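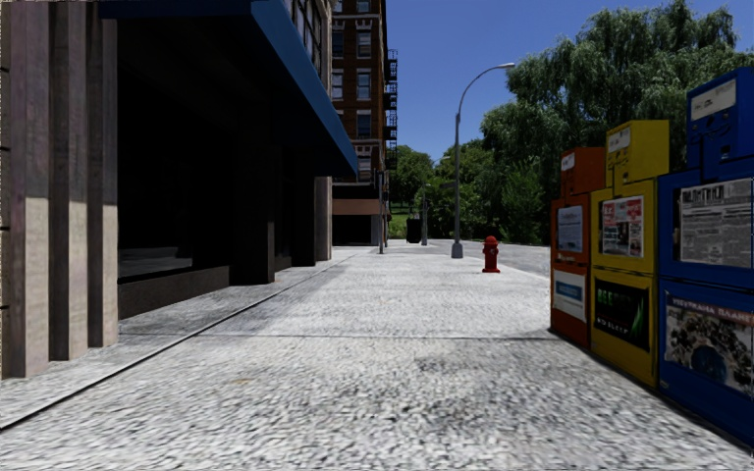

Getting Found Locally: Search Listings and Leaflets for a Small Locksmith Business

Module report, Digital Marketing Practice
Group members: Leonor Correia, Cường Tô, Dirk Grube
Supervisor: Roswitha Baumgart
Submitted Apr 4, 2026

1. Background

Varghese Locks is a two-person locksmith firm working in the Dolow area. The owner fits and repairs domestic locks, cuts keys and does a small amount of work on shop doors. He has no premises open to the public and takes nearly all his jobs by phone. When we first met him he had a one-page website, an unclaimed map listing with an old phone number on it, and a box of printed leaflets left over from two years before.

He asked us which of two things he should spend his time on: putting the online side in order, or getting the leaflets out again. We agreed to try both for 12 weeks, starting in January, and to record where each enquiry came from.

2. What we set out to answer

Does tidying up a local listing and a small website bring in more enquiries than door-to-door leaflets, for a business of this size? We also wanted to know what each enquiry cost, counting the owner's own hours as well as money spent.

We did not look at paid search adverts. The owner had tried them once and did not want to do it again, and our supervisor agreed that leaving them out would keep the project to a sensible size.

3. Method

3.1 Online work

Cường claimed the map listing and corrected the phone number, opening hours and service area. He then wrote to four trade directories where the old number also appeared. Three changed it within a fortnight. The fourth, Grulano, wanted a form signed by the owner, and the number there was not put right until week five.

Leonor rewrote the website. The single page became six: a home page, one page each for lock changes, lockouts, key cutting and shop doors, and a page of prices. We argued over the prices page. The owner was worried that competitors would undercut him. In the end he agreed to show "from" prices for the common jobs and leave the rest out.

Customers were sent a text message after each job with a link for leaving a review. The message was the same for everyone and no reward was offered.

3.2 Leaflets

The old leaflets had the wrong number on them and could not be used. Dirk designed a new one in A6, printed on one side, and we ordered 3,369 from a local printer. The odd figure comes from the printer's overrun, which we were allowed to keep. All of them were delivered by the group on foot in weeks three to six, on streets the owner chose.

3.3 Recording enquiries

The leaflets carried a second phone number that forwarded to the owner's mobile. The website and listing used his main number. He also asked each caller how they had heard of him and wrote the answer in a notebook, which we copied into a spreadsheet every week. Where the number and the answer disagreed, we went by the answer.

4. Results

The firm received 343 enquiries over the whole period. Of these, 129 came from the map listing or the website. Leaflets accounted for 41. The remainder were repeat customers, people passed on by friends or other trades, and a group we had to mark as unknown.

Leaflet enquiries came mostly in the days after delivery and had almost stopped by week nine. Online enquiries were slow until week four and then rose, staying fairly level to the end.

The kind of work was different as well. People who rang from the listing were often locked out and wanted someone at once. Leaflet callers more often wanted a lock changed or a quote for several doors, and a larger share of them booked a visit for a later date. The owner said he preferred these jobs as he could plan his day.

On the website, the prices page was the most visited after the home page. The shop doors page had very few visits. We think this is partly our fault, as the link to it was at the bottom of the menu and the text was thin.

5. Costs

The online work cost nothing apart from the domain renewal, but it took a lot of hours, nearly all of them ours. A business owner doing it alone would need several evenings. The leaflets cost money to print, and delivery was slow. If the owner had paid for delivery, the cost of each leaflet enquiry would have more than doubled.

6. Problems

The notebook was not filled in fully during week seven, when the owner was ill and his assistant took the calls. Most of the unknown entries are from that week.

We changed the listing and the website in the same fortnight, so we cannot say which of them made the difference. Zbigniew Czarnecka, who marked our interim report, pointed this out, but by then the changes were live.

Twelve weeks is also short. Cold weather may have affected the number of jammed locks, and we had no reliable records from the previous winter to compare with.

7. Recommendations to the owner

Keep the listing up to date and check the phone number on every directory twice a year.

Carry on sending the review message after each job.

Print a smaller run of leaflets each autumn and deliver them only to the streets that gave the most bookings. A list by street is in Appendix B.

Rewrite the shop doors page with photographs of finished jobs, or remove it.

8. Further work

A second group could run the same test with the listing and website changes made a month apart. The owner has said he is willing to take part again. He has also asked whether the Parnument estate, which we left out because of the distance, would be worth leafleting.

Appendix A: Enquiry record by week
Appendix B: Leaflet bookings by street
Appendix C: Text of the review message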